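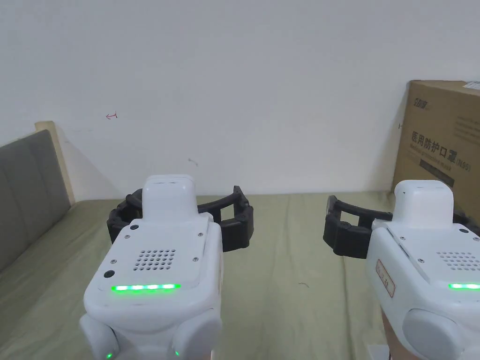
Can a machine make your bed yet?

January 4, 2025

Short answer, no. Longer answer, sort of, if you have a very patient afternoon and a bed it has met before.

I've spent the winter asking firms what their robots can do in a house. A real house, with stairs and a cat. Floors, fine. Floors are done. Plates, getting there. Then you say "bed" and the room goes a bit quiet.

Cloth is the trouble. A mug stays a mug wherever you grab it. A sheet is a different shape every time you look at it -- pull one corner and the other three move. Wrinkles hide the edge. A plain sheet is worse than a patterned one, the engineers say, with so little for a camera to lock on to.

Lendden, to its credit, publishes its failures. Its home arm had 1555 tries at straightening a single sheet last year and managed 1409 to the firm's own standard. Sounds great. Then you read the small print: same bed, same sheet, same lights. Move it to a spare room and you start again, more or less.

Vomus went the other way and lets people do the teaching. Hand-held grippers, one for each hand, and you do the chore yourself while the kit records what your hands got up to. I had a go in September. Pinching a hem with claws is horrible for the first few minutes and then oddly normal. It took me 17 minutes to do a double. My arms ached. A teenager would of been quicker, and complained less.

Nordin isn't bothering with beds at all. Its money is on the shop floor, shelf stacking mostly, where boxes are square and the floor is flat and somebody will pay for it. Hard to argue.

And the pillowcase? I asked all of them. Only Faltia had tried it, 2 successes in a week, and they wouldnt show me the video.

So keep making your own bed. Or don't, I never do -- just pull the duvet up and shut the door.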